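Aus der Werkstatt: Gelbe Kisten, und was sie uns bringen sollen

Seit Februar wird am Montagetisch in Bustberg nach der neuen Ordnung gearbeitet. Clikomik hat sie für uns ausgearbeitet, auf 83 Seiten, und die Rechnung belief sich auf 3.781 Euro. Dafür gibt es gelbe Kunststoffkisten, ein Edelstahltablett in der Mitte und die Regel, dass jede Teilesorte ihren festen Platz bekommt. Die runden Platinen für den Regler Clekness liegen jetzt also links unten, die Kabelbäume für sich, und auf dem Tablett wird nur bereitgelegt, was gerade dran ist.

Man darf fragen, ob es dafür einen Berater gebraucht hat. Kisten hatten wir vorher auch, sie waren grau und standen im Regal. Was sich wirklich geändert hat, ist das Blatt weißes Papier auf dem Tablett. Heruntergefallene Schräubchen findet man darauf schneller, das sei zugestanden. 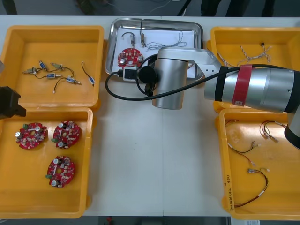
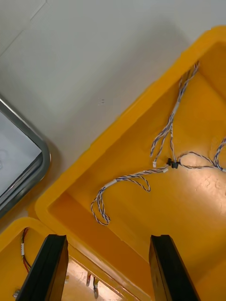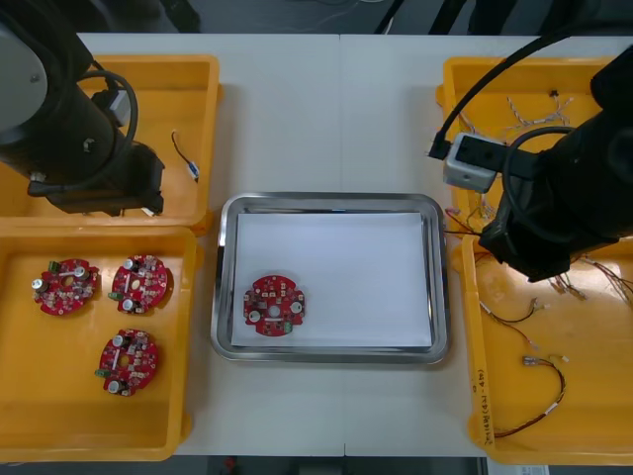 Gelbe Kisten am Montagetisch in Bustberg. Im mittleren Bild ein Kabelbaum mit blau-weißen Litzen.

Weniger überzeugt sind wir bei den Kabeln. Ein Kabelbaum mit mehreren Abzweigen und Steckern legt sich in einer flachen Kiste nun einmal so hin, wie er will, und wer ihn herausnimmt, zieht gern den nächsten mit. Die alten Haken an der Wand waren hässlich, aber da hing jeder Strang für sich. Im Bericht von Clikomik steht dazu ein Absatz über »sortenreine Bereitstellung«. Zum Entwirren steht dort nichts.

Auch die Platinen lagen früher in Fächern mit Schaumstoff. Ob es den stehenden Kondensatoren guttut, wenn die Platinen frei in der Kiste liegen, jede anders gedreht, wird man sehen. Die Linie Chávez will das System trotzdem schon übernehmen und rechnet mit 3.000 Reglern im ersten Durchgang. Wir würden vorher gern die Ausschusszahlen lesen.

Wer noch graue Kisten im Keller hat: bitte vorläufig nicht wegwerfen.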